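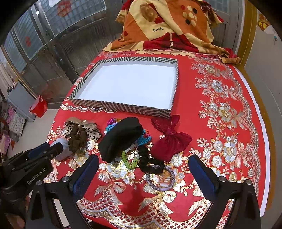
I pack hair accessories and bead jewelry for a small online shop called Paner, and we got our first packing robot at the start of December. Friends keep asking me if I'm out of a job. Nope! But the job has changed a lot, and I've picked up a bunch of tricks along the way that I think would help anybody who sorts small soft stuff for a living (or just has a drawer full of scrunchies at home).

Pull things apart before you start. A pile is fine for my fingers, I can feel where a bracelet ends and a headband begins. The arm can't, at least ours can't, and it will happily lift a headband with two strings of beads hanging off it. So now I spread everything out first, with a bit of tablecloth showing between one piece and the next. Funny thing is I do it at home too now, and I find my earrings faster.

Beads go last. I used to do them first to get them over with. But a beaded bracelet left on the table will hook onto anything with elastic in it, so I park the beads in a saucer till the scrunchies and bows are all boxed.

Use a box lid as a tray. A big shallow one, upside down, is better than any of the plastic trays we paid for. The low sides stop things rolling off and you can slide the whole business down the table in one go. If the inside is plain and light, dark hair ties show up nicely against it.

Pick bows up by the middle. Mahmoud Chraibi, who set up our arm (we call it Loko, after the sticker on its cart), had it grabbing them by the loops for the first two days and we had 16 squashed satin bows to steam. Pinch the knot and the loops look after themselves. To fix a flat one, hold it over a kettle for a few seconds, poke a finger through each loop and leave it alone till it cools.

Go easy on patterned cloths. I love a busy tablecloth, I really do, but it's hard on the eyes by four in the afternoon, and a small flowery bead on a flowery print is a pain for anyone to spot. I fold a plain dish towel under the tiny stuff.

Now the part people really want to hear about. Before, there were 3 of us packing all day, and my wrists were killing me by Thursday. Loko does the plain sealing and stacking now, and we do the laying out, the checking and anything with beads. Nesma Saber moved over to returns and likes it much better there. I miss the chatting, to be fair. You can't gossip with a machine, and we're not all at the same table anymore.

My hours stayed the same, but I did have to ask! So ask early, and get it in writing what you'll be doing once the new thing is running. Also ask who is supposed to stop it when it jams, and get them to show you the button. Ours was behind the cart and I had to move a stack of boxes to reach it.

Next time I'll do storage for headbands, the wide padded kind that never fit in anything.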